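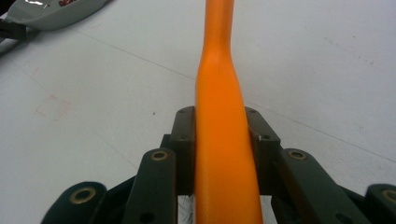

Clellard 3 review: transcript search for people who follow celebrity podcasts

By Weronika Nowicki

Clellard is a podcast player with a search index attached. It downloads an episode, transcribes it on the device and lets you jump to the point where a name is spoken. I write a weekly roundup of who said what on which talk show, and the job is mostly finding the two minutes that matter in a 90-minute interview. I used version 3 for that work through June, on a phone and on a laptop.

Setup took one evening. I imported my subscriptions from Skarnero, the player I had used before, and the import kept play positions but dropped my folders. The library came to 2,202 episodes. Clellard transcribes the newest 25 in each feed by default and leaves the rest until you ask. Changing that limit is done per feed, in a menu three levels down.

Search is the best part. Results are grouped by episode and sorted by date, with the line of speech and its start time. Tapping a line starts playback five seconds before it. Partial names work. Misspelled names mostly work if the first letter is right. A search across the full library returned in under a second on the laptop and took slightly longer on the phone.

Accuracy depends on the show. Studio interviews with one host and one guest are close to clean. Recap shows with four people talking over each other are poor, and the speaker labels swap sides after laughter. Musicians' stage names come out as ordinary words. There is a custom word list that fixes this, but it applies only to new transcripts, and it stops accepting entries at 1,000.

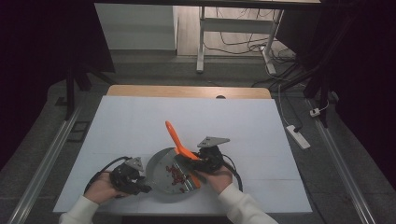
Red beans on a round metal plate, with an orange spatula.

Inserted ads are the main technical problem. Many gossip shows load different ads for each listener, so the same quote can sit at 38 minutes in my copy and 41 in a reader's. Clellard's share links carry a time and nothing else. Skarnero's links carry a few words of text and search for them at the other end, and those links land in the right place more often. My editor, Myung-ja Kwak, checks every quote against audio, and I went back to sending her Skarnero links after the first week.

Battery use is high while transcribing and normal otherwise. The "only when charging" switch should be on from the start — it is off.

Export is plain text or subtitles. Both include start times. Neither includes the episode title, so files need renaming by hand.

Pros: fast search, on-device transcripts, readable results page.

Cons: weak speaker labels, time-only share links, lost folders on import, word list does not update old transcripts.

I am keeping it for search and doing my listening in Skarnero.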